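Nelach arm, plate-handling cell: pre-run inspection
Shared workshop, bench 2. Checked 2020-09-30, power off unless stated.

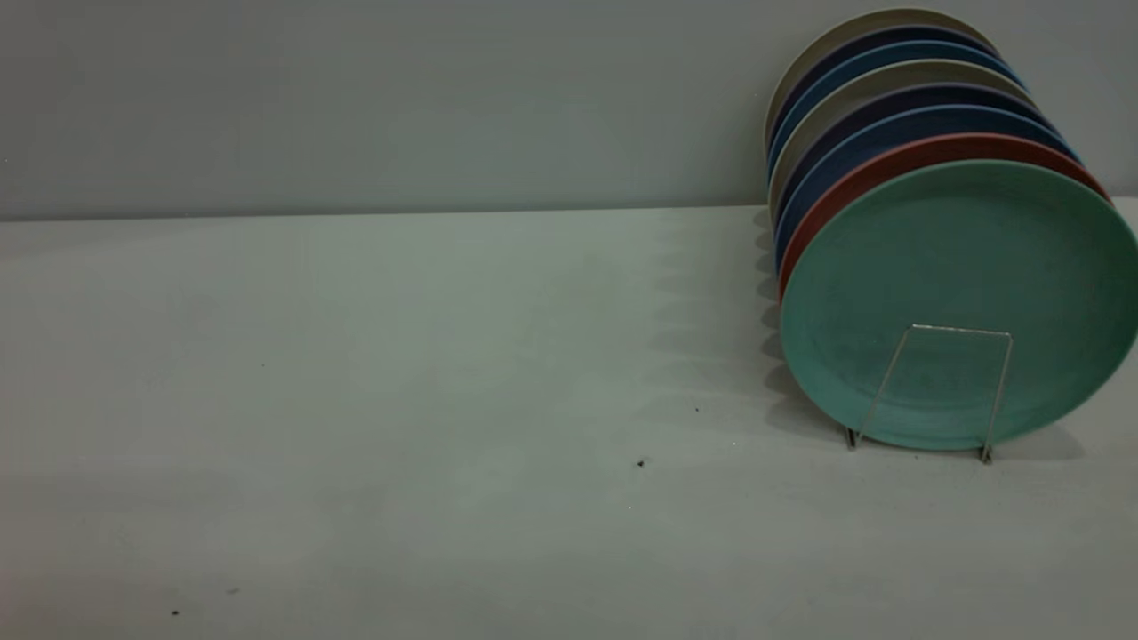 Items 1 to 6 must be passed before the drive supply is switched on. Comments are from the last check.

1. Base clamps tight, no rocking by hand
Pass. Left clamp took a quarter turn.

2. Emergency stop latches and cuts drive power (power on for this item only)
Pass. Button is the Hollico replacement fitted in July.

3. Cables clear of joints through full travel
Pass with comment. Wrist cable rubs at the end of its range. Sleeve ordered from Tveit.

4. Gripper pads clean, no splits
Pass. Wiped down.

5. Plates on edge, wire stand upright at the front of the row
Pass. Colour order does not matter to the program. Rim spacing does.

6. Bench top free of crumbs and grit
Fail. Small dark specks on the white surface, left of the stand. Wipe and recheck.

Speed limit stays at 12 per cent until item 3 is closed. Prirkura controller settings unchanged.

Result: not released. Repeat item 6, then sign the sheet by the door.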